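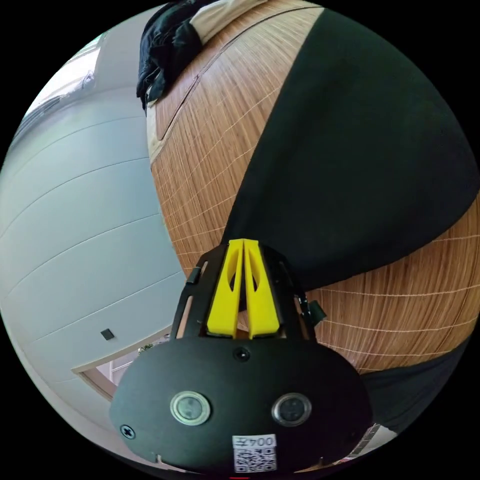 Winter clothes. Still out. It's May and I have been stepping round the same heap of jumpers for weeks, so Wednesday after tea was the night, no excuses, kettle on, radio on. First job was somewhere flat to put things. I love that light brown wood with the pale lines running across it, easy to line a sleeve up against, and I've always folded better on something hard than on a squashy duvet. Mum's method, arms in, thirds, done.

Black stuff first as there's so much of it. Why do I own so much black. Half of it from Cabrera in the sales, and you can't tell one from another till you've got it opened out and found the label. Cream things second becuase they show every bit of fluff.

Then the coats and anything with a lining, which are a pain. They won't lie down. I do the front first, smooth it, then fold over, then lean on it a bit. Doesn't matter if it's neat inside the bag, only that it's flat.

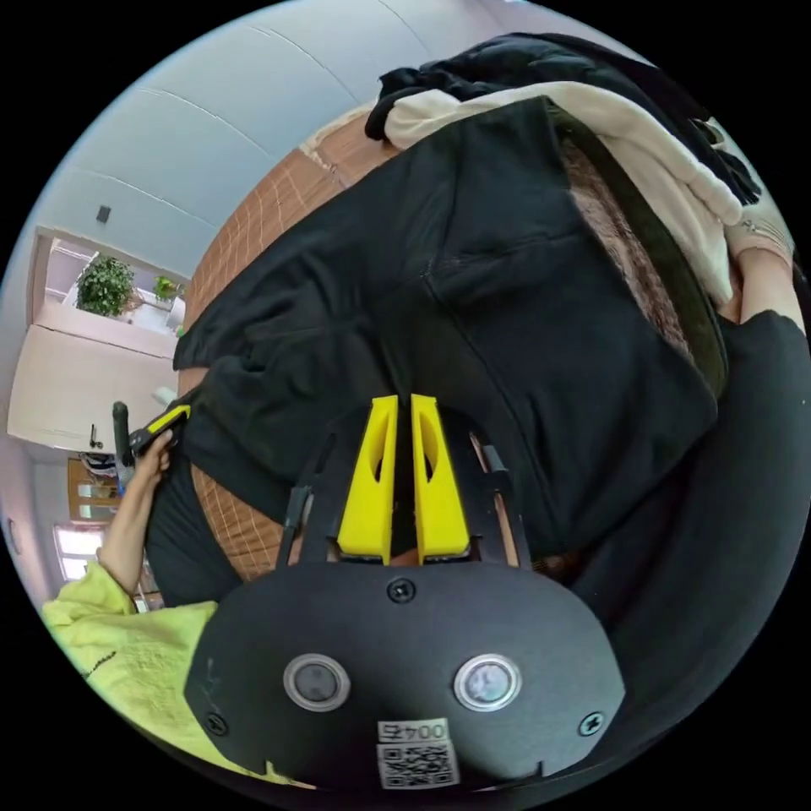 Black one with the brown fuzzy lining, cream one waiting its turn.

The bamboo mat is great for this by the way. Cool on the hands and the clothes slide about nicely when you're turning them. Wouldn't go back to folding on a blanket.

Long strips work best for me. Fold lengthways, then lengthways again if it's thick, then roll from the bottom up. The Loltier bags say they take 700 g of knitwear each, which is rubbish, I got way more in and the zip did up. Just.
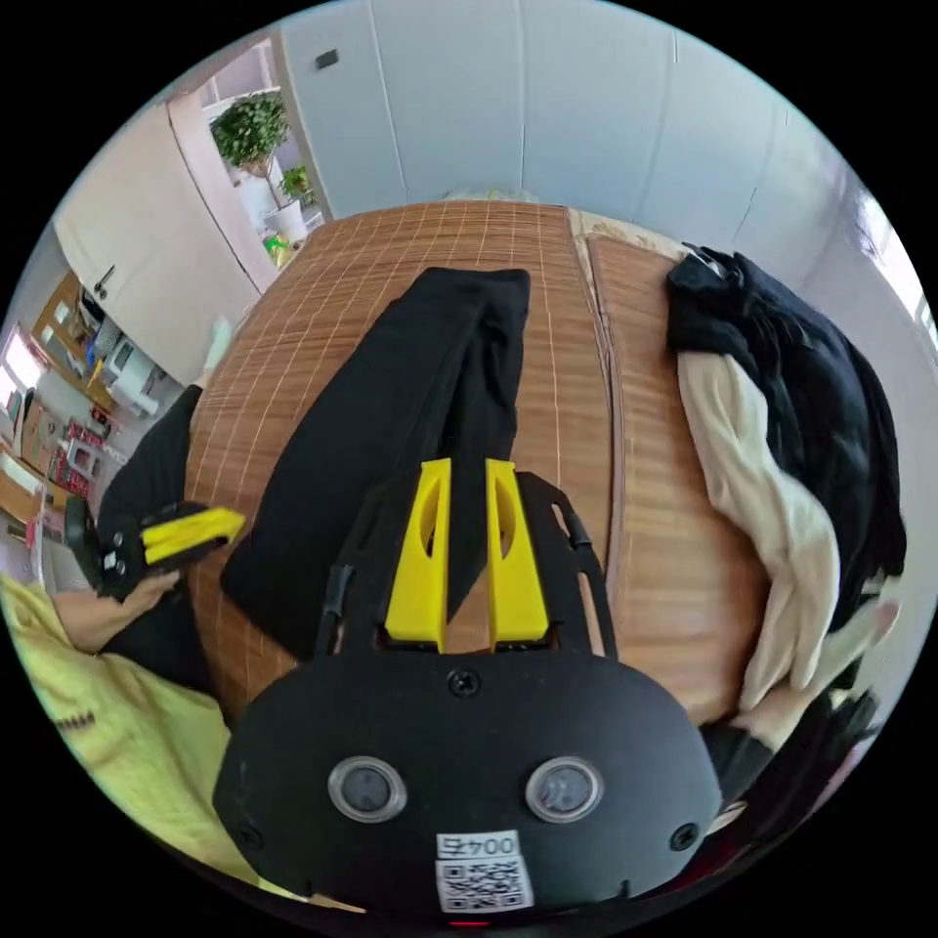
Rolled ones stand on end in the drawer so you can see what's what. Flat ones go on the top shelf, and the really bulky lot in the Stollotum box under the bed with a lavender bag thrown in. Two bags for the charity shop, one for the Follgate clothes bank if I ever get the car cleared out.

Finished gone ten. Tea stone cold. Still got the scarves and hats to do and there's one glove missing, the grey pair, so if it turns up in with the jumpers I am not unrolling them all agian. Socks at the weekend maybe.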